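# Why Do Lids Twist?

Grab a jar from your kitchen (ask first if it's glass!) and turn the lid. Round and round it goes, and up it comes.

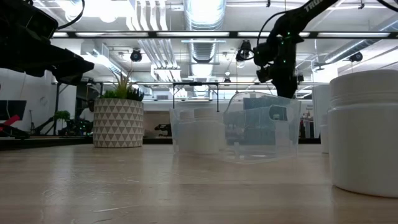
The secret is a ramp! Look at the neck of a jar with its lid off and you'll find a thin ridge winding around it. It's called a **thread**, and it's really a long, gentle slope wrapped in a circle. Inside the lid there's another one to match. When you twist, the lid slides down the slope until it squeezes tight against the rim - and that squeeze keeps air out and jam in.

Want to make your own thread?

1. Cut a paper triangle with one long, sloping side.
2. Color that sloping edge with a red marker.
3. Start at the tall end and roll the paper around a pencil.

See the red stripe curling around? You just made a screw!

Ramps make hard jobs easier. You walk farther, but you don't have to push so hard. Screws do the same thing, and that's why your small hand can close a lid so tightly.

## Try a thread hunt

Look for threads on

- toothpaste tubes
- light bulbs (only look, don't unscrew)
- garden hoses
- water bottles

The kids at Trarimthorpe Library found 21 in one morning, and one of them was on a piano stool. Can you beat that?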